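Home | Bench notes | Kit on loan | Contact
Filed under: Grippers & end effectors
Thursday, Jyoti Chaturvedi

Second go with the Kerex fingers on loan from Ostamberg. Domenica wanted the grip setting left at 255 all morning, and I said fine, but I'd like to see it lower on thin plastic as well -- clear stuff is what we'd be buying them for!
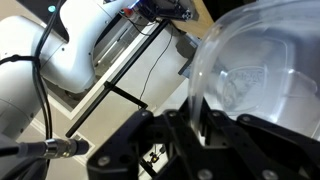 The quote is 3,000 with the spare pads, or 953 for the bare fingers, and I can't see us getting by without pads. Stöckli's rep still hasn't rung back about theirs (must chase).

Bags and cloth next. I do like how quickly the Kerex software lets you save a grip and call it up again, though the menus are a muddle and the manual skips chapter 2 altogether.
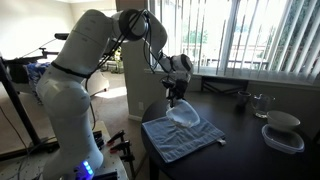 Domenica reckons we should ask for another fortnight before deciding, and I'm with her. Will email Ostamberg after lunch and copy in Kunen.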